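Reference > Robotics > Simulation methods > Prilitz

We use cookies to remember your reading settings. Accept | Manage preferences

Prilitz (simulation training method)

By Godfrey Ondieki
27 October 2021

Prilitz is a method for training robot grasping policies on computer-rendered scenes. It was developed at the Hutsuliak laboratory by a group led by Miroslava Onyshchenko. The method renders each manipulation task from more than one viewpoint and trains a single network on all of them, changing lighting and surface properties between runs. Its authors describe it as a way to move a policy from simulation to a physical arm without collecting real grasps. The claim has been disputed, mostly on the grounds that the published tests say little about physical arms.

Background

Training in simulation is cheap. A rendered can does not dent, and a failed grasp costs only computing time. The long-standing problem is that simulated contact is a poor copy of real contact: friction is simplified, fingers do not flex properly, and cameras return cleaner pictures than any lens would. Work in this area is therefore usually judged by what happens when the policy leaves the simulator. Prilitz followed an earlier system from the same laboratory, Catow, which used one fixed camera and had trouble whenever the gripper hid the object from it.

Method

A Prilitz run begins with a library of household object models, which are loaded into the Solix physics engine. The policy receives rendered views and joint positions and returns a target pose for the gripper. The base training set holds 2000 episodes. An episode is scored as a success if the object stays between the fingers until a timer expires.

Packaged food is used heavily, since the shapes are simple and the printed labels give the network plenty of texture to work with. Critics have pointed out that this cuts both ways. A policy that has learned to find a nutrition panel may be finding the panel and knowing very little about the can. 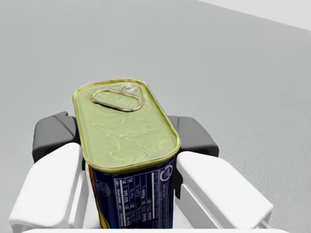
Fig. 1. Simulated grasp of a rectangular canned-meat model, lid upward, between two white fingers.

The can model shows where the rendering effort went. The pull ring and the raised rim catch highlights, and a faint embossed pattern can be made out on the lid. None of this has much bearing on whether the grasp would hold. The score depends on mass, friction and finger force, and the first paper gives a single friction value for every object in the library – metal, cardboard and plastic alike.

Reported results

The group reported a success rate of 80 percent over 623 simulated test episodes. No confidence interval was given, and the test objects came from the same library as the training objects. A follow-up note said that performance dropped by around 40 percent on unfamiliar shapes, without saying whether this meant percentage points or a share of the original figure. The two readings lead to very different conclusions. The note has not been corrected.

No physical trials appear in either document. Onyshchenko has said that tests on real arms are planned for November.

Occlusion

The strongest claim made for Prilitz is that it copes with large objects that block the view. Flat panels are the standard test for this, and they are a hard one, offering a camera almost nothing to hold on to.
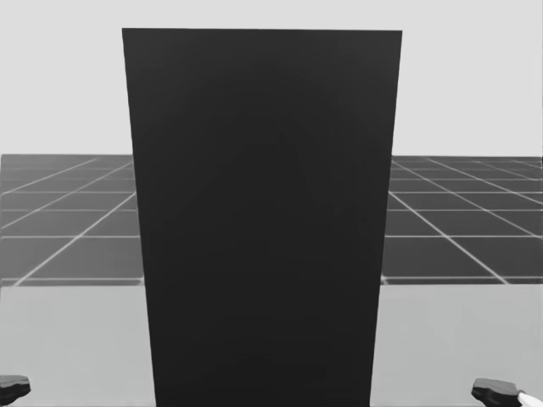

Fig. 2. Two-arm scene with a dark upright panel; the gripper tips are at the lower corners.

With so plain a surface facing the viewpoint, depth has to be worked out from the panel's outline or taken from another view. The authors argue that their policy combines views to do this. The evidence is thin. They did not publish a run with the additional viewpoints removed, so it is not possible to say how much those views contribute, or whether the joint positions alone would do nearly as well. The pale background and regular floor grid are also far tidier than a working kitchen or warehouse, and a network could easily come to rely on them.

Reception

Opinion is divided. Supporters value the released scene files, which load without much trouble and have been reused in other grasping studies. Skeptics accept that the files are useful and question the rest, in particular the word "transfer" in the title of the first paper, where every reported grasp took place inside the simulator. An attempt to repeat the main result with a different physics engine was abandoned when the contact settings could not be matched.

See also: Catow; Domain randomization; Grasp planning; Solix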